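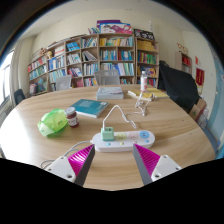
Minutes, Pillix safety meeting, 27/11/2022. We began with the fault on the Minora unit, which closed its fingers late on run 88 and let go of a plug halfway out. Everyone was so patient about it, thank you! We agreed the practice table is a fair test, with the green plug in the end socket of the white power strip and that thin cable looping over toward the water bottle, and that a loose cable is a snag risk for any gripper. Girnidov will kindly check the finger motor, and runs stay paused until 3 clean closes are logged.

We use cookies to improve your visit. Accept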